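Ticket 446 - Women's hour program dropping off air / listener line dead
Opened by: Ronaldo Andrade, Nirngate community radio
Opened: 19 October 2022
Priority: high (was medium)
Status: closed, see last note

Problem as reported
Evening program on maternal health goes silent partway through. Music beds play OK, live studio mics drop. Callers can't get in either, line rings out and then a busy tone. Headwoman at Sirnska sent word that her people sat by the radio for the clinic dates and got nothing. District health office also asking. They paid for 12 slots and want to know how many went out properly.

Log

Entry 1
Checked transmitter first. Power normal, no alarms. Listened on a handheld outside the gate, carrier is there, just no audio. So not the mast. Generator fuel fine.

Entry 2
Swapped mic 1 and mic 2 cables. No change. Presenter mic comes up on the desk meters but not on the program out. Recorded spots come through every time. Asked the presenter if anything got moved on the desk, she says no, the morning crew says no as well.

Entry 3
Dropout again, 43 minutes into the show. Ran the rest off the laptop so at least the vaccination notice got read, recorded it in the office on a phone and played it in. Sounds like a bucket but people heard it. Sirnska confirmed they got that part. 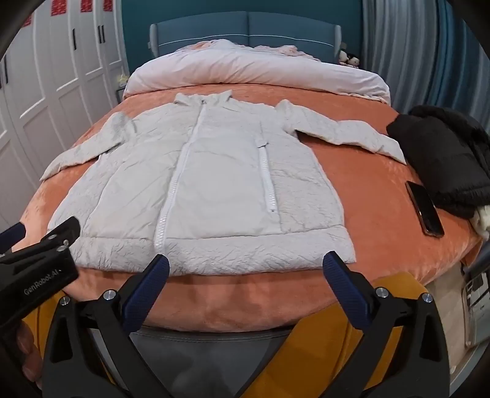

Entry 4
Phone line. Provider says no fault their side. Took the hybrid box off and plugged a plain handset in the wall, dial tone good, called my own cell no problem. So its the hybrid or the lead between hybrid and desk. Lead looks chewed near the plug. Cut it back and re-soldered, calls now ring in the studio but caller audio is very low. Host can hear them, listeners can't.

Entry 5
Message from De Luca (he did the original install). He says mics and the hybrid both go through the same group on the desk before program out, recorded stuff goes direct. That would explain the lot. Wants me to pull the group insert and bridge it. Don't have the right jack here. Asked Collano if they can send one up with the newspapers.

Entry 6
Health office called again. Told them the slots that went out clean are the ones before the fault, rest will be repeated free. Manager agreed to that. Need the list of dates from the log book, page for the second week is missing, checking with the night operator.

Entry 7
Jack arrived from Collano, wrong size. Made one up from an old headphone lead. Bridged the insert. Mics came back right away. Left all mics open with the desk running for the whole afternoon, no drop. Caller level also normal now. 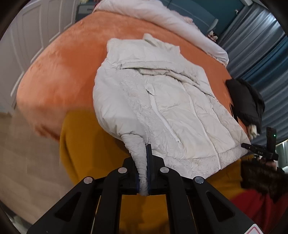

White jacket laid out on the orange blanket, one sleeve end held in the gripper.

Entry 8
Full show went out live. Chief's representative was on for the first half talking about school attendance and early marriage, then calls. Took more calls than we had time for. Small hum when the fan is on, seperate issue, will open a new ticket for it.

Entry 9
Opened the old insert socket. Contacts black with dust and one bent flat, so it only made when it felt like it. Cleaned what I could. Leaving the bridge in, no need for the insert anyway, the compressor that used to sit on it went for repair last February and never came back.

Still to do
- proper socket, ask De Luca for part number
- new lead for the hybrid, mine is ugly
- repeat slots, dates to go to the health office and to Sirnska so they can tell people at the water point
- dust cover for the desk!! asked before
- find log book page

Closing note
No dropouts since bridging. Presenters told not to touch the patch bay. If it goes silent again go to recorded spots first, then call me, dont restart the transmitter. R. Andrade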